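Effect of Storage Ventilation on Sprouting and Weight Loss in Potatoes
Group 9: Su-chen Ng, Fahad Niazi, Marin Obradović, Razia Hashmi
Advisor: Kamran Sandhu

1. Background

Potatoes keep respiring after harvest. They take in oxygen, release carbon dioxide and water vapor, and lose weight as a result. In a sealed bag the humidity rises and rot can spread from one damaged tuber to its neighbors. In moving dry air the skin gives up water faster and the potato softens. Household advice on the subject is inconsistent, and most of it does not separate the effect of light from the effect of air. Our project held light constant and varied only the container.

2. Containers

Three kinds of container were compared: a closed plastic tub, a folded paper sack and open wire storage. Wire mesh lets air reach a stored item from the sides as well as from the top, but a solid shelf board blocks flow from beneath. A potato resting on a board therefore has one poorly ventilated contact patch, and we turned every tuber once a week to even this out.
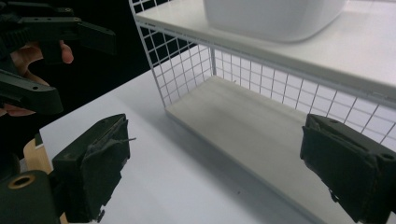

3. Method

We bought 40 potatoes of the Nusano variety from the Drutmont farm stand in July. Tubers with cuts, green patches or visible eyes longer than a grain of rice were rejected before purchase. The mean starting weight was 247 g and the heaviest tuber was 268 g. Each potato was brushed, never washed, and numbered in pencil on a paper tag.

All containers were kept in the same unlit pantry. Weighing was done at 9 a.m. on a Pado kitchen scale that reads to 1 g. Sprouts were measured with a ruler from the skin to the tip, and only the longest sprout on each tuber was recorded.

4. Results

Weight loss was greatest in open wire storage and least in the closed tub. The paper sack fell between the two but closer to the tub than we had predicted. Sprouting followed a different order: the tub produced the longest sprouts, and the sack and the wire storage could not be told apart with a ruler. Two potatoes in the tub developed soft rot and were removed, which leaves that group slightly smaller in the final averages. 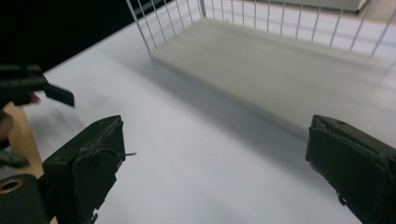 Figure 2. White wire basket on a tabletop.

5. Sources of error

The scale was the main limit. A change of 1 g is close to the weekly loss of a single tuber in the tub, so individual readings there are mostly rounding. Group totals are more reliable. Pantry temperature was read only at weighing time — we do not know how warm it became in the afternoon. Marin Obradović and Fahad Niazi measured sprouts separately on the last day and disagreed on four tubers, all with curved sprouts. The mean of both readings was used.

6. Further work

A repeat should log humidity inside each container. Sial, a thinner-skinned variety, would be a useful comparison, and a second set stored next to onions would test a claim that we found in several cookbooks but did not have the pantry space to examine.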